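Maintenance of Service Robots, Handout 6
Care of the two-arm cell: home pose, grippers and the simulation check

Prepared by Yolotzin Zepeda, Trostov course group

Please read this handout before you come to the lab. In the last lesson we took off the covers of the Jillen unit and looked at the cables. Now we continue with the work that has to be done regularly and that does not need any opening of the arms.

6.1 Before you touch the cell

Press the emergency stop and turn the key switch to Service. Put the key in your pocket. The arms hold their position by brakes, but each gripper can still close if there is pressure in the line, so open the bleed valve and wait until the gauge shows zero. Two persons work on the cell, never one alone. The second person stays at the panel and does not help with the tools.

6.2 Cleaning the fingers

Wipe the inner side of each finger with a dry cloth. If there is glue or tape left from the last job, use a little alcohol on the cloth and not directly on the finger. Look at the pads. A pad with a cut through it is replaced, and then we replace the pad on the opposite finger too. The screws are small and are easily lost in the base, so lay a sheet of paper under the wrist first.

Write the cycle number in the book. Pads are checked every 600 cycles and the wrist is greased every 2000 cycles. If the book and the panel show different numbers, the panel is right.

6.3 Home pose in the simulation

After every change on an arm we load the new joint values in the simulator first. We use the Flustholm room for this, the same one as in the August exercises. Send both arms to the home pose and stop the program there. The grippers should point up with the fingers a little open, and the two arms should look like mirror images when the view is taken from the body of the robot.

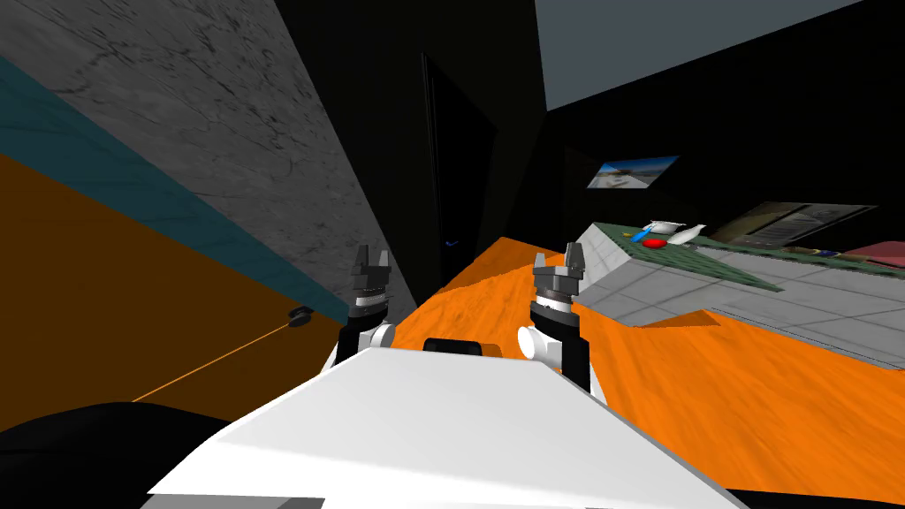 Figure 6.1. Both arms in front of the torso, grippers pointing up. The table with the small objects is to the right.

A tilted view is not a fault of the joints. The view angle is a separate setting and you can correct it later – first read the joint values in the table window. Compare left with right, joint by joint. The signs are opposite for the shoulder and the wrist turn, and equal for the elbow. Many students forget this and "repair" an arm which was good.

If one gripper looks larger than the other, it may be only nearer to the viewpoint. Check the numbers before you decide something. A real difference of more than 2 degrees in any joint means that the zero mark must be set again (see Handout 4).

6.4 Going back to the real cell

Close the bleed valve, turn the key to Manual and reset the stop. Move to home at the lowest speed with your hand on the enabling switch. Listen to the elbows. A soft hum is normal, a clicking noise is not, and in this case you stop and call the instructor.

Homework: read the chapter on brakes in the Khan manual and bring your filled check sheet to the next lesson. Sheets without the cycle number will be given back.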